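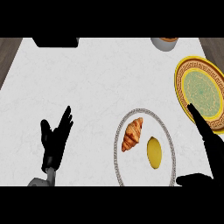

Replacing the kitchen drain (and what I wish I'd bought the first time)

5th April

So the drain under our kitchen sink is finally done, and I have Opinions about P-traps now. I never thought I would, but you spend enough evenings lying on your back in a cabinet with a flashlight in your teeth and you end up with a favorite kind of washer.

Quick recap if you missed the last post: the old metal trap had gone thin along the bottom of the bend. I put my thumb on it to see how bad it was and my thumb very nearly went through. There was a saucepan under there for most of a week while I made up my mind about what to do, and every time somebody ran the tap I'd yell "slowly!" from the other room.

What I bought

My first trip was to Torres, the plumbing supply place out past the tire shop. I love it in there. The counter guys will sell you one single nut if one single nut is what you need, and they don't laugh (much). I came home with a plastic P-trap kit, a tailpiece, an extension, and a little tub of spare washers. It all came to less than the pizza we got that night.

Then I did the thing I always do and got cocky. I figured I'd tidy up the whole run to the wall while I was at it, so I ordered a longer extension and a new trap adapter online from Plurnthorpe. Nice fittings, good thick walls, came fast. Wrong size. Totally my fault!! Kitchen sink drains here are usually inch and a half, bathroom ones are usually inch and a quarter, and I had clicked on the bathroom one. They look exactly the same on a phone screen. Please measure the pipe you have before you order the pipe you want.

The fit

Once I had the right stuff it went pretty well. If you haven't done slip joints before, each one is a big plastic nut and a beveled washer that slides onto the pipe. The thin side of the bevel points toward the joint, into the fitting it's going to seal against. I put one on backward and got a slow, sneaky drip that took forever to find. It would run down the outside of the bend and fall off the lowest point, so of course I kept tightening the joint at the lowest point, and that one was fine.

What finally worked for me was toilet paper. You dry everything off, fill the sink, let it all go at once, and then touch a square of paper to each joint from the top down. The first one that gets a wet spot is your problem.

Also, hand tight and then a tiny bit more. I used the big pliers on my first try and cracked a nut clean across, and back to Torres I went.

Cutting

I cut the tailpiece with a hacksaw and it came out looking like I'd chewed it. It worked after a lot of sanding, but for the extension I borrowed my neighbor's ratchet cutter (a Pleston, older than my kids, still sharp) and wow, what a difference. Straight cut, hardly any burr, maybe ten seconds. I'd still run a bit of sandpaper around the inside edge so there's nothing for noodles to snag on. Ours is a noodle house.

Dry fit the whole thing before you cut anything, and mark it with a pencil. I marked mine with a dry-erase marker and then wiped it off with my sleeve.

The dishwasher hose

This part I hadn't planned on at all. The dishwasher drains into a little side arm on the tailpiece, and the hose had been just flopping down to the floor of the cabinet and back up again. I read a long thread on Bitport where people were arguing over high loops, 100 replies or so, some of them pretty heated for a thread about a hose. Where I landed: it needs to go up as high as it can under the counter before it comes down to the drain, so sink water can't wander back into the dishwasher. I screwed a pipe strap up near the countertop and looped it through. Check your local code on this one though, some places want an air gap as well.

Where it stands

No drips in 13 days. I still open the cabinet every morning and pat the bottom of the trap like it's a dog. The saucepan is back in the drawer after a very serious scrubbing.

Next is the bathroom sink, and I already have the inch and a quarter parts for that one, thanks to me. The shutoff valve in there hasn't been turned in years and it squeaks when I look at it, so I'm going to make sure I can close the main before I touch anything. If anybody has had luck freeing up an old one without replacing it, leave me a comment.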